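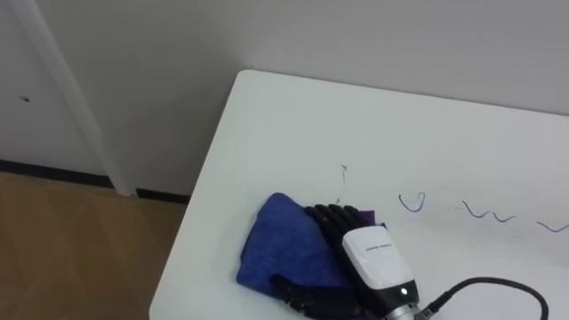 Blue cloth on one of the white tables, Vindlow open day

Got to Vindlow late, train stuck outside Tornbridge for 30 minutes, so missed the welcome coffee and the first talk. Straight into the dye house then. Hot, loud, smells like wet dog and vinegar. Serpil Güneş took our group round and talks fast, I got maybe half of it down.

They run 9 vats, the oldest a Sezer from before the move. Blues go last in the day so the pale shades don't pick anything up. Asked about towels bleeding in the wash at home. Answer: second rinse, always, and they skip it on the cheap lines. Good to know!

Weaving shed next. Ear plugs handed out at the door, mine fell out twice. Danica Kratochvíl showed us the pattern books, 787 of them, some with moth holes. Could of stayed there all afternoon. No photos of the books allowed, fair enough.

Lunch was soup and a roll. Fine. Mill shop small but worth a look, seconds bin by the till, bought two hand towels and a Kasside bath mat I dont need.

Parking is tight, take the train if its running. Next open day is in June, book ahead.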